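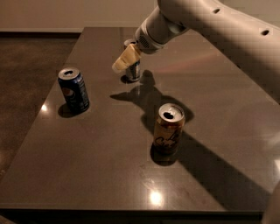

Parish Life Meeting, St. Brendan's, Sodus: Minutes for July

We gathered in the lower hall at 7 p.m. and Young-sook Ahn opened with the prayer for travelers, which seemed right with so many of our families away this month. Father was called to the hospital just before we began and sent his blessing and his regrets. The June minutes were read and accepted with one correction: the hymn at the close of the Corpus Christi procession was "Holy God, We Praise Thy Name," and the choir would like that remembered!

Organ

The tuner from Ollberg has been up in the loft and wrote us a very kind letter. The pipes are in better shape than we feared, but the blower motor is tired and the leather on the lower rank needs replacing. The price for both is $3399, and that includes hauling the old motor away. Young-sook moved that we accept, and the motion passed. The work will be done in August, with the piano used at both Masses until it is finished (our pianist has already said yes, bless her).

Feast Day Supper

We had a long and happy talk about the supper. Last year's chicken was loved by all, the potato salad ran out early, and the line at the door went clear back to the statue of St. Joseph. We will plan on 100 plates this time and open both serving windows.
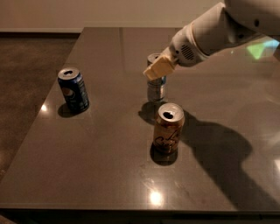 Tickets will stay at $5, and children under six eat free as they always have. Grace will be said at 5:30 so that the families with little ones can get home at a decent hour. The Mathew family has offered their tent again and we gratefully accepted. Pie bakers, please put your name on the sheet in the vestibule, and do write down what kind, as we had a great deal of rhubarb last time.

Sick Calls and Bulletin

Three parishioners have asked for Communion at home. Young-sook will fit them into the first Friday visits. Clustent, our bulletin printer, now needs our copy by noon two days earlier than before, so please get your notices in promptly. The print order stays at 90 copies through the summer.

Other Business

The side door is sticking again and will be planed. A blue umbrella and a child's rosary are waiting in the sacristy for their owners.

We closed with the Hail Mary at 8:25 and stayed a good while over coffee. Next meeting is in August, same hall, same hour.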